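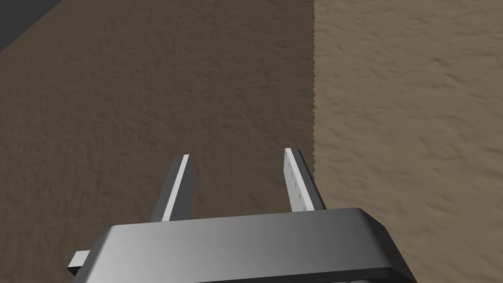

Vol. 30, No. 2

3.2 Simulated wrist view in the Billell package

The Billell package is sold as a simulation service for parallel grippers. The buyer supplies a task script, and the service returns rendered wrist views together with a log of joint positions. We reviewed the standard licence, which includes the Fivska room set and the Takács contact solver. All runs were made on a single workstation with the default settings, and the build was fixed on December 4, 2024.

Figure 4. Rendered wrist view with the fingers apart over a textured brown surface. A lighter tan region lies to the right of a jagged boundary.

The wrist view turns with the gripper, so a large part of the image can be taken up by one nearby surface. This matters for any method that estimates distance from texture. On rough ground the matcher had enough detail to work with, and 1588 of the 2204 rendered views gave a usable estimate. Most of the rejected views faced plain surfaces at close range. Lowering the detection threshold recovered a few of them but also let in false matches along shadow edges, and we returned to the supplied value.
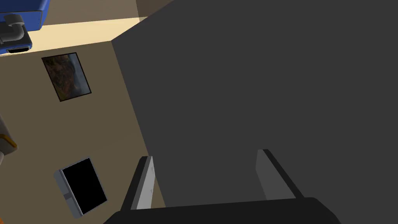 The supplier's guide recommends a second, fixed camera where plain surfaces are expected. We did not use one, as the purpose of the review was to test the wrist view alone. The room set is fully lit by default, and the light level can be changed only by editing the scene file by hand. Surface textures can be replaced in the same file, although the Zavitness import tool dropped the scale value on two occasions and it had to be entered again.

Finger opening is reported in the log at each step. The logged value was used throughout in place of any estimate from the rendered image. Contact forces were also logged but are left out of this section, as the solver was revised in January and the two versions are compared in Section 3.4.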